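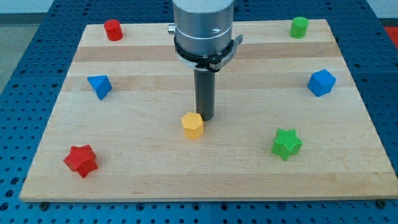

Light wood board on the blue metal worktable.

I bought the Stesent board oil in August, the 700 ml bottle, and I have used it on every wooden thing in my kitchen and also in my small workshop. I write this review for people who, like me, were always using cheap oil from the supermarket and wondered why the boards stayed dry.

First the bottle. It has a narrow mouth with a cap that you push down and turn. This is good, because my old oil had a wide mouth and I lost a lot of it on the floor. The label says to wait 11 hours between coats. I put the first coat in the evening and the second one the next morning, and this worked well for me.

The smell is weak, a little like candles. My old oil smelled of nuts and after some weeks it became sticky in the corners. With Stesent I did not have this problem until now. Water makes round drops on the surface and I can wipe them away easily. On my oldest board, which was gray in the middle, the color came back only partly. I sanded it with 100 grit paper and oiled it again, and now it looks much better, but the deep knife cuts are of course still there.

I compared it with the wax from Venckus, which my neighbor gave me to try. The wax makes a harder surface and it shines more, but it needs strong hands and a lot of rubbing. For a rolling pin or spoons I still prefer the wax. For big flat boards I take the oil – it is faster and goes into the end grain without work.

There are two things I do not like. The cloth in the box is too thin and leaves small white hairs on the wood, so please use an old T-shirt. And the price is high. I ordered from the Cleltano shop and delivery to Curkdale was slow, but the box came without damage.

One bottle is enough for a long time. I have used it for four boards, a bread box and the handles of my garden tools, and 70 percent is still in the bottle. I will buy it again, but maybe in the smaller size, if they begin to sell one.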